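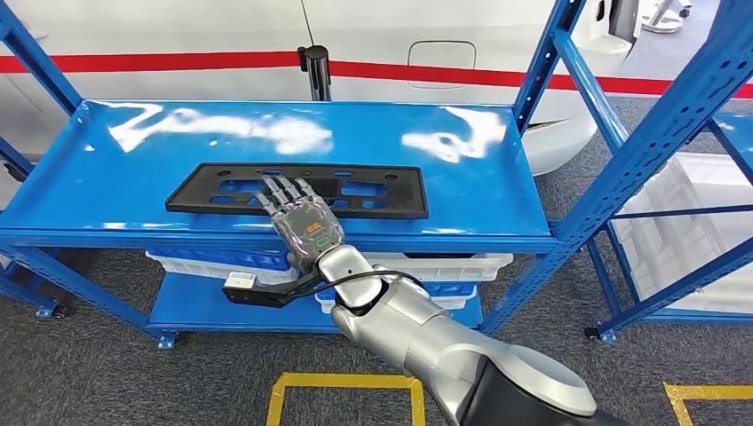 Grasp planners for flat industrial parts have a known weakness. A thin panel lying on a surface of similar stiffness gives a parallel gripper almost nothing to close on, and a depth camera sees only a few millimeters of height difference between part and support. On a glossy surface, even that difference can disappear into reflection noise.

A group led by Zhenhua Song at Hrynyshyn, a manipulation lab, has spent the months since April on a method that treats touch as the correction step. The system, called Cirik, makes a rough visual estimate of where a part lies, then places the fingers on it and uses the contact to refine the estimate before any attempt to pick.

The core of the method is a contact model trained on 1,442 recorded touches. Each record pairs joint torques with the part position measured by a fixed reference tracker. At run time the model returns a shift in the plane and a rotation, along with a confidence value. If confidence is low, the hand lifts, moves 30 millimeters, and touches again.

Wrist cameras supply the close view, and they bring their own trouble. Much of the picture is taken up by the arm and gripper, and lamps or windows behind the work can wash out the rest. Cirik masks the hardware with a fixed template and drops saturated pixels before it estimates an edge.
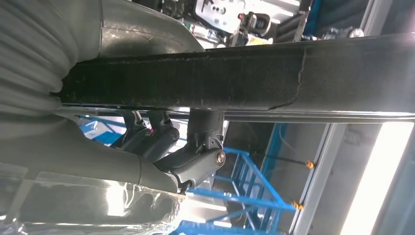
View from a wrist camera, with the gripper below a dark beam and glare at lower right.

The group tested the approach in 200 trials against Clover, its earlier planner, which used vision alone. Cirik completed 171 of them. Clover, given the same starting positions, completed 129. Most of the gain came from trials in which the first visual estimate was off by more than a finger width. When the first estimate was good, the two planners performed nearly the same, and Cirik was slower by the length of one touch.
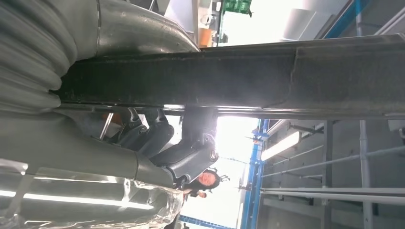 Failures fell into two groups. In the first, the contact pushed the part before the model had settled on an estimate. In the second, the template no longer matched the arm — a protective cover had shifted, and pixels belonging to the cover were read as part of the work. Zhenhua Lei, who wrote the masking code, is replacing the fixed template with one rebuilt at the start of each run.

Song is cautious about how far the result extends. The contact model was trained on rigid panels, and flexible sheet has not been tried. A second set of trials, using parts supplied by the tooling firm Wullow, will vary panel thickness and keep the lighting fixed.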